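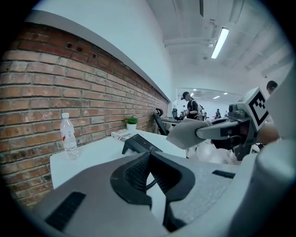 Monday, January 6, 2025

2 min read

First day back at Ridham after the break. The heating had been off for 12 days and I kept my coat on until eleven. I had meant to start on the Gavora invoices but the desk needed sorting first, and that took most of the morning. I've settled on keeping very little out on the white desk along the brick wall: a water bottle near the corner, the plant further back, close to the wall, and by it the small white-and-red box and the black thing on its stand. Everything else goes in a drawer or goes home. The old Grikance folders are in the cupboard now, bottom shelf, and I threw out two carrier bags of paper.

Mortar dust is still coming off the bricks in my corner. Wiped it up before lunch and there was more by three. I should ask if they can be sealed. It was mentioned in September and then dropped.

Soup for lunch, walked to the post office and back. Did get to Gavora in the end. Invoice 1064 was missing a page, so I rang and they are sending it again. Left at twenty past five, already dark. Need to take in a cloth tomorrow, and teabags.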